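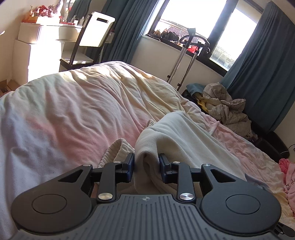
Saltance is a software package for planning and controlling the handling of cloth by robot grippers. It covers the steps between a camera image of a garment and the motion commands sent to a gripper: finding the cloth, choosing where to hold it, planning a path for the fingertips and checking that the hold has been made. It is used mainly for folding and sorting clothes in homes, where items lie on beds, sofas and tables.

Background

Most grasp planners treat an object as rigid. Its shape is known or can be estimated, and it stays the same when a finger touches it. Cloth does not behave this way. A sweater can lie flat, bunch up or fold over itself, and every touch changes its shape again. Saltance grew out of an earlier planner named Monti, which looked for flat corners and worked well on towels but poorly on clothing with sleeves or hoods. Monti's file format is still supported.

Perception

The perception module, Sarus, labels each part of an image as cloth, support surface, gripper or background. The support surface is the hardest of these on a bed, since sheets and duvets are themselves cloth and have creases of their own. Sarus uses color, texture and the line of the hem to separate a garment from the bedding under it. White items on pale bedding give the most errors, and strong sunlight from a window makes the problem worse.

Once a garment has been separated, Sarus marks folds, raised ridges and free edges. Each one is given a score for how easily two opposing fingertips could close on it. Up to eight candidates are passed to the planner.

Grasp planning

The planner prefers a fold or rolled edge that stands clear of the surface, because the fingertips can close on it from both sides without pushing into the mattress. If no such fold is found, it plans a short sliding motion to raise one – a step called a pinch-up in the manual.

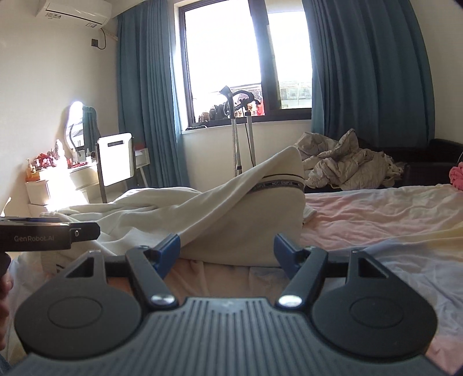
Paths are planned for the fingertips first and the body of the gripper second. A path is rejected if the body would press on a part of the garment that is due to be moved later. With two grippers, each path is also checked against the other, and one gripper is told to wait when the two would cross.

Control

During the approach, the controller runs at 40 cycles per second and compares the current image with the one used for planning. If the cloth has shifted too far, the motion stops and planning starts again. Closing force is kept low and raised in small steps.

Hold checking is done from the image as well. The software looks for cloth between the fingertips after closing and again after a small lift.

Training data

The models in Sarus are trained on recordings made by people using hand-held grippers. The first set, Voro, held 1,000 recordings and was expanded to 1,139 in September. Each recording stores images and the opening of the fingers.

Limitations

Saltance does not handle wet cloth, and thin straps and cords are often missed. It has no model of zippers or buttons. Heaped piles must be spread out before single items can be planned for.

This article was last edited on 3/18/24.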